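June, evening

Up before seven and at the bench by 8. The Coelho unit had been left running its checks overnight and was fine. The Windus one had lost its zero again, so I spent the first half hour putting both arms back to their rest position and going through the joints one at a time. Shoulder, elbow, wrist, fingers. The elbow still has a bit of play in it. I have written it on the sheet twice now.

Paper folding all day. The task as Kuva have written it is short: pick up the folded strip, hold it upright, bring it over and lay it down flat on the mark. I do it with the hand controllers, the arms copy me, and every go is saved as one episode. A good one takes me less than a minute. A bad one takes much longer and gets thrown away, which I find hard on the shoulders and harder on the temper.

Morning

Slow start. I kept closing the fingers too early and pushing the strip along the surface instead of gripping it. Watching the wrist view helps more than watching the arm itself. I keep having to learn that again - after a few days off I go back to looking at the arm. By ten I had settled down and was getting most of them.

The grip I want is low on the strip, with the seam of the fingers closed right at the base and the rest standing up clear. If I take it higher up, the paper bends over when the arm turns. I went back through the saved episodes at lunch and used this one as my pattern for the rest of the day.

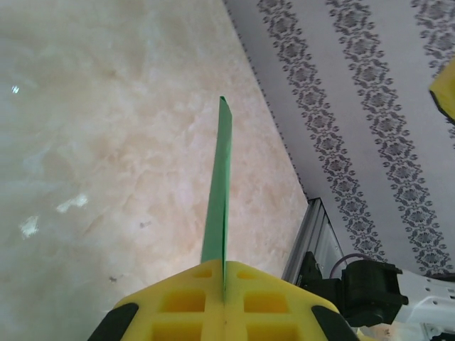

Afternoon

Better. I did a long run without stopping, then made tea and did another. I tried going more slowly on the way down, as the notes from Grekaritz asked for, and the laying down was neater for it. The trouble is that slow hands shake. I rested my elbows on the chair arms and that cured most of it.

One long gap when the left controller dropped its link. Changed the battery, no good. Changed the cable on the receiver and it came back. Must order a spare.

Saved 33 today that I am happy with. That makes 618 for this task and 2,004 for everything since I started. I had expected to be further on by now, but the first weeks were mostly throwing things away - I had no idea then how steady you have to be.

They will train on the green strips first and send word of how it does by itself. I would like to see that. So far I have only seen it do what my own hands were doing.

Wrists sore. Put the heat pad on them and had soup. Tomorrow the same again, then the wider card if it has come.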